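Mixed-use plan for former Tzavaras depot goes before Plunmont planners

Proposals to redevelop the former Tzavaras depot in Plunmont have been submitted for review, with a decision expected in February. The application covers the whole of the site between Skullstead Road and the rail cutting, including the office building on the corner and the loading yard behind it.
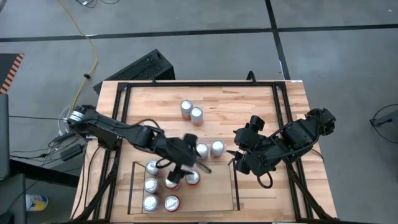
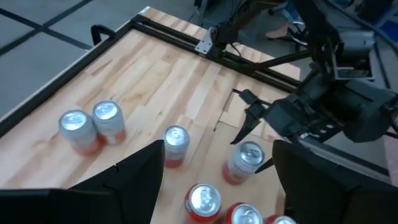 Cans standing on a wooden tabletop.
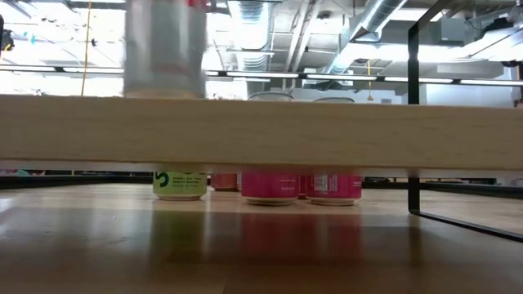
The scheme has been prepared by Pludell Architects on behalf of the site's owner. It would provide 184 apartments in two buildings set on either side of a new public walkway. The taller of the two, at the Skullstead Road end, would rise to six stories and step down to 4 stories where it meets the existing row houses. A mix of studios, one-bedroom and two-bedroom homes is proposed, and all ground-floor units facing the walkway would have their own front doors.

The corner office building is to be kept. Its later rear addition would be removed and the brick front repaired, with a grocery store planned for the ground floor and small work units above. Deliveries would be made from a service lane on the east side, shared with the residential buildings.

"The office building is the part of the depot that people in Plunmont know best, and the layout of the new homes was drawn up around it," said Evdokia Zacharopoulos, project architect at Pludell. "The yard has been closed to the public for its entire life. Under this plan it becomes a route from the road to the station."

Parking was the main concern raised during the comment period last fall. The revised drawings show fewer surface spaces than the first version, with most cars moved to a single level beneath the southern building. Secure storage for 382 bicycles is included, divided between the two lobbies and a separate structure next to the service lane.

A drainage report filed with the application finds that the yard is almost entirely paved and sheds water toward the cutting. Planted beds and an underground tank are proposed to slow the flow. Soil testing near the old fuel store is still under way, and the results will be added to the file when they are received.

Markos Giannakopoulos, who is managing the application for the owner, said that demolition of the loading sheds could begin in the summer if approval is granted. The southern building would be built first. The corner building would remain fenced until its roof has been replaced.

Drawings and supporting reports may be viewed at the Plunmont planning desk until 4 p.m. on working days. Written comments should be addressed to Tarun Bajpai, case officer, and should quote reference 682.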